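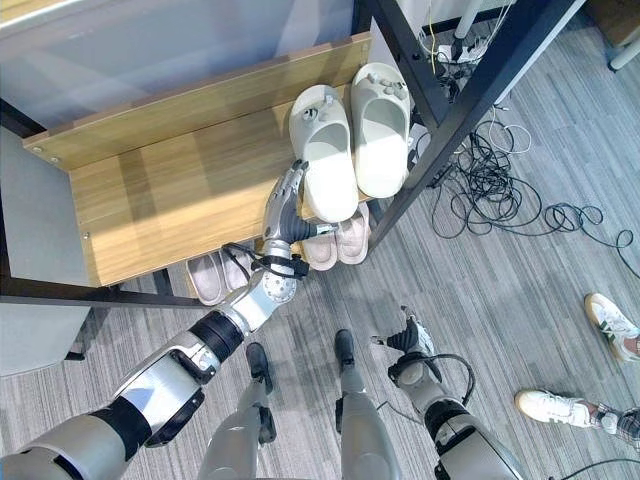 The budget for next year is due Tuesday, and I have been putting off the part that covers hands. We run one humanoid on household tidying, mostly shoes at the moment, and the arms and legs have given us little to spend money on. Hands are different. When one goes up to a white slide with a charm on the strap, with a shelf plank under it and a black metal post close by, there are plenty of hard things for a finger to meet. So the first line on the sheet is spare fingers, and I would like to write down how I got to the number before I forget.

Last year I guessed. I put in for one spare hand, left, and Svatopluk Polák signed it without asking anything. We wore out a right index finger in August and had nothing on the shelf for it. The wait was 33 days. We paid rent and salaries the whole time and got some software cleanup done that would have been done anyway.

This year I went back through the repair notebook. Most of what we replaced was small: fingertip covers, one thumb joint, straps, and cables that had been flexed too often near the wrist. None of it cost much by itself. Freight cost more than the parts on four of the orders, so I am now asking for two bulk orders, one in January and one in June, and a small reserve for whatever we fail to predict.

The quote from Jeltska for a finger set is 2363, without shipping. Jeon quoted less for a compatible set, but Bok-nam Yoo tried a pair of theirs on the bench and the joint play was more than she wanted. She thinks it could be tuned out. I don't want to plan a year on that, so Jeltska stays in the budget and Jeon goes in the notes.

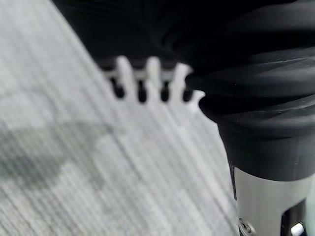

Sleeves and covers are the second line. I used to lump these in with "consumables," along with tape and wipes, and they got cut every time somebody wanted the total to come down. They now have a line of their own. A cover that splits lets grit into whatever is underneath, and then I am buying from the expensive page of the catalog. I have asked for 6 spares, which should get us to the end of the year if we keep up inspections on the present schedule.

Third is props. This one always gets a laugh at the review, but footwear is a real cost for us. We need a mix of straps and soles, in colors that are easy to tell apart and colors that aren't. Ah-rin Yoon buys them on sale and keeps the receipts in an envelope. Her total for the year came to 84, and I have left it at that. I did add the price of a second shoe rack with a different shelf height. The policy we have now knows one rack very well.

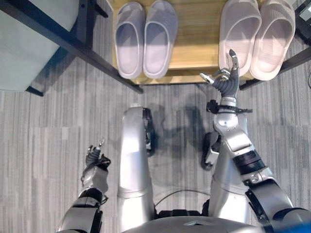 *Slipper work at the shoe shelf, two pairs out.*

What I left off:

- A second robot. Ilse Declercq wants one and has made the case well. I agree with most of it, but we don't have the floor space until the Flirnodcombe room is ready, and a second machine means a second set of spares.
- New flooring. The carpet is fine.
- A service contract from Wutau. They offer visits within up to 33 days, and we have already lived through a wait like that once.

I am still undecided about cable management. At the moment it comes out of the general lab money, a few dollars at a time, and it has never been planned by anyone. So-yul Seo suggested overhead runs with a proper boom. I priced it and it was more than I expected, mostly the labor for fixing it to the ceiling. A freestanding boom would be cheaper and could move with us to the new room. I have put that in as optional, with a note that I would take it ahead of the second rack if we have to choose.

If you are doing a budget like this for the first time, start the repair notebook now, even a bad one. Ours has coffee on it and half the entries have no part number. I still got more out of it in one afternoon than out of the vendor's maintenance table, which assumes lighter use than ours. Write down the date the part failed, the date you ordered and the date it arrived. I only started recording the third one this spring, and it was the column I needed most.

The sheet goes to Svatopluk tomorrow. I still have to convert the freight estimates.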